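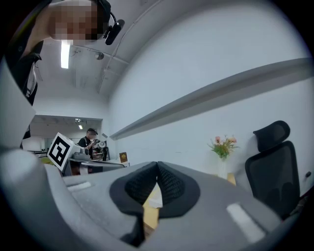 Gripper finger pads and marker cube, as seen from the hand-held unit.

Development Diary, Perception and Tooling Group, Jaltholm
2024-03-04

Work resumed at nine with the pose tracking software. The release carried over from last week, internally named Gasunitz, still lost the marker cube on certain frames and recovered it with the wrong orientation. The fault is an old one. A square marker viewed at a shallow angle admits two solutions, and the estimator was choosing the one with the lower reprojection error on that frame alone. When the two errors are nearly equal, the choice is close to arbitrary, and the reported pose flips.

The change made this morning keeps both solutions and passes them forward. The filter holds the two candidates for up to 9 frames and then drops the one that disagrees with the motion of the unit. The cost is a short delay, acceptable for recorded data and unacceptable for live control. The two modes now have separate settings, and the live mode keeps the previous behavior until a better method is available. This was recorded in the change log before any code was merged.

The group then replayed the stored set of 2,000 short clips against the old and new versions. Orientation flips fell in the clips where the cube is large in the view and rose slightly where it is small and near the rim of the lens. The second result was not expected. A check of the calibration file showed that the distortion model had been fitted with few points beyond the middle of the image, and its error grows toward the border. Straight objects such as ceiling conduit and wall rails are bent by the lens in any case, but after correction they should come out straight, and near the border they did not.

A new calibration was scheduled for the afternoon. The existing procedure calls for 30 board positions. It was amended to require that a third of them lie in the outer ring of the image, and the collection tool now colors in the covered area on screen so that the operator can see what is missing. The tool also refuses to save a calibration when the outer ring is empty. Hayes, the older calibration package, had no such check and will be withdrawn from the shared drive at the end of the week.
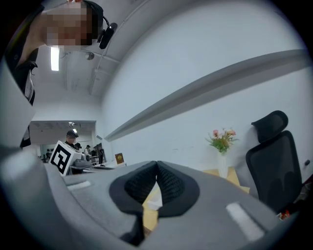
Wide-angle view from the gripper, with the marker cube at left and the adjoining room beyond.

The second item of the day was the mask. The finger pads and the gray housing take up a large part of every image, and features found on them move with the unit instead of with the room. The mapping module treats them as fixed points in the world, and the resulting track drifts. A static mask has been in use since September. It covers the housing well but handles the pads poorly, for their outline changes with the opening of the gripper.

Two options were reviewed. The first is to widen the static mask until it contains the pads at every opening. It is simple and discards some tabletop that the planner would like to have, including the gap between the pads. The second is to select one of several masks by the measured opening width. The second option was adopted on a trial basis. It depends on the width estimate being correct, and the trial will therefore log the width and the selected mask together on each frame.

A related question concerns people in the view. The operator is close to the lens and often fills one side of the image, and others in the room may move at any time. The outlier rejection step removes most of the features on them, but a person standing still is accepted as part of the room until that person walks away. No change was made today. The matter has been entered as an open issue against the mapping module, with a note that blurred faces in the stored clips must not be used as texture.

The planner received less attention. Stalleta, the trajectory smoother, rejected 700 segments in the overnight run, nearly all for exceeding the rotation limit. These were compared with the flip log, and most fall on the same frames. The limit will be left where it is until the run has been repeated with the new tracking settings.

Left open at close of day: the calibration report is awaiting a second reader, the width log has been added but not tested, and the overnight run is queued with the old mask and the new filter so that only one of the two is changed at a time. The batch machine was restarted at six and the queue checked once more before the office was locked.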